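What the Grippers Changed in Our Folding Work

Mar 4, 2024 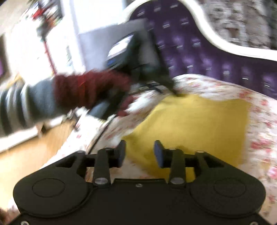
Kwame Bawa wrote in after my last post to say that he had expected the machines to take the easy half of the job and leave the staff with the hard half, and that in his own plant the result was the reverse. His people now handle the plain items all day, one after another, so that the system can learn them, and they miss the variety they used to have.

I take the point seriously, and it matches part of what I have observed at Stindetti. Our textile service began its automation program in April of last year. Under the agreement with Onano, which supplies the software, members of the folding staff record their own work with hand-held grippers. A plain cloth is laid out, gripped, folded and laid out again. The recordings are then used to train the folding arms at the Plukulby site. To date the staff have completed 2,452 recordings against a first target of 2,000.

The effect on the working day has been considerable. Recording is slower than ordinary folding, and it requires a kind of attention that many of us had stopped giving to the task years ago. A person who folds by habit must now decide where to take hold of a corner and keep to that decision. Mechthild Holzer reported at the staff meeting that she found this tiring in the first weeks and that she now corrects her own technique at the regular table as a result.

Pay was the most difficult subject. Management first proposed that recording hours be paid at the normal folding rate. The staff representatives objected that teaching is skilled work and should be paid accordingly. The matter was settled after two meetings, and recording is now paid at the trainer rate, with no more than five hours per person per week.

What has not been settled is the position of those who do not wish to record. Dela Acheampong has asked for a written statement that declining will not affect scheduling. I support that request and have forwarded it to the operations office. A reply is expected in April, and I will post the text here when I receive it.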